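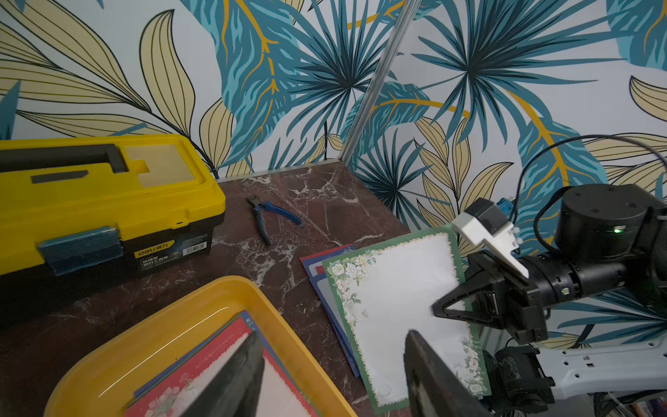

Setting Up a Trading Desk at Home: Practical Tips

Members of the Futport Currency Study Circle who trade from home are asked to read these notes before the practice sessions begin in April. They apply to any charting program and any broker.

The desk

Place the main screen at arm's length, with its top edge level with the eyes. Windows should be to the side of the screen. Keep food and drinks on a separate surface, and run all cables behind the desk, clear of the feet.

Connect the computer and the router to the same battery backup unit. The unit used at our Steketti office keeps both running for some 53 minutes. Test the unit twice a year, with no positions open.

Charts and alerts

Limit the main workspace to 8 charts. Save it under a plain name, and export a copy to a memory stick after each change. Sounds for price alerts should differ from those of the household telephone and the oven timer. Issa Sabbagh, who maintains the Circle's templates, recommends one short tone for a price level and a longer one for a filled order.

Automatic trading must be switched off before any update is installed. Run the updated program on a demo account for three full sessions before returning to a live one.
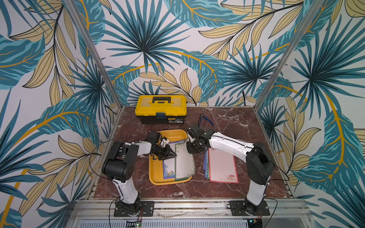

Written records

Keep a paper notebook beside the keyboard. Enter the pair, the size, the stop level and the reason for the trade before the order is sent. Write the broker's telephone number inside the front cover. Passwords should be stored elsewhere.

Members sharing a computer with family should create a separate user account for trading and set the screen to lock after a short period.

Further help

The template file is listed in the Rorkidstead library as item 483. Questions may be sent to Yi-an Cha at the Dissanayake reading room.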